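The Slow Burn of Cillian Madigan

Cillian Madigan wrote the first chapter of Sarngate in the back room of a bus depot, where he was working nights as a dispatcher and had nothing to read. He had finished the last paperback in the break room (a locked-room puzzle with its final two pages torn out) and was so annoyed at not knowing the ending that he made up his own. Then he made up a beginning to go with it, threw out the puzzle completely, and kept the anger. What a way to start a series!

Four books later, the Sarngate novels have one of the most devoted followings in small-press crime fiction, and the fifth, The Grabner Ledger, arrives in October. I read it in two sittings and would have done it in one if I hadn't had to sleep.

For anyone new to them, the books take place in Hullbridge, a river town with a closed cannery, a very good bakery and more old grudges than streets. Ines Grabner runs the records office. She isn't a detective and doesn't want to be one, but people keep bringing her papers that don't add up, and she can't leave a wrong date alone. Madigan gets more tension out of a mismatched property deed than most writers get out of a car chase, and I say that as someone who loves a car chase.

The new one opens with Ines finding her own grandfather's name in an account book that should have burned 60 years ago. From there it goes to places the earlier books only hinted at. We finally get inside the Grabner house, we finally meet the brother, and there is a long dinner in the middle, all small talk and passing of dishes, that I had to put down and walk away from for a minute.

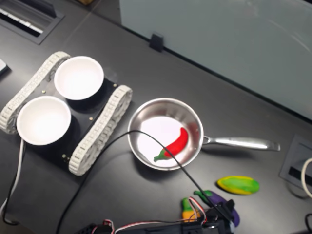

Do you need to read the Sarngate books in order?

You can start with any of the first three, which each tell a complete story. The Grabner Ledger leans hard on the fourth, so read that one before it.

Madigan still drafts by hand, on yellow pads, and types up each chapter only when the next one is done. He tells me he throws away roughly 100 pages per book, most of them weather. "I warm up by describing rain," he says. "Then I find the person standing in it, and I cut the rain." He plans very little. With the third book he didn't know who had done it until he was typing the second-to-last chapter, and he had to go back and give the poor woman a motive.

The publisher, Plendia, took him on after larger houses had passed, and it has stayed with him through some lean years. The first printing of the first book sold so slowly that he was still giving copies away at readings when the second came out. Then book clubs found it, especially in towns that look a lot like Hullbridge, and letters started coming in. One reader mailed him a hand-drawn map of the town with every murder marked in green pencil. He has it over his desk and checks it when he forgets which side of the river the church is on.

He's already at work on book six, and he'll only say that it starts at the cannery and that Ines has taken a vacation, her first. I asked whether she gets to enjoy it. He laughed for quite a while and asked if I wanted more coffee.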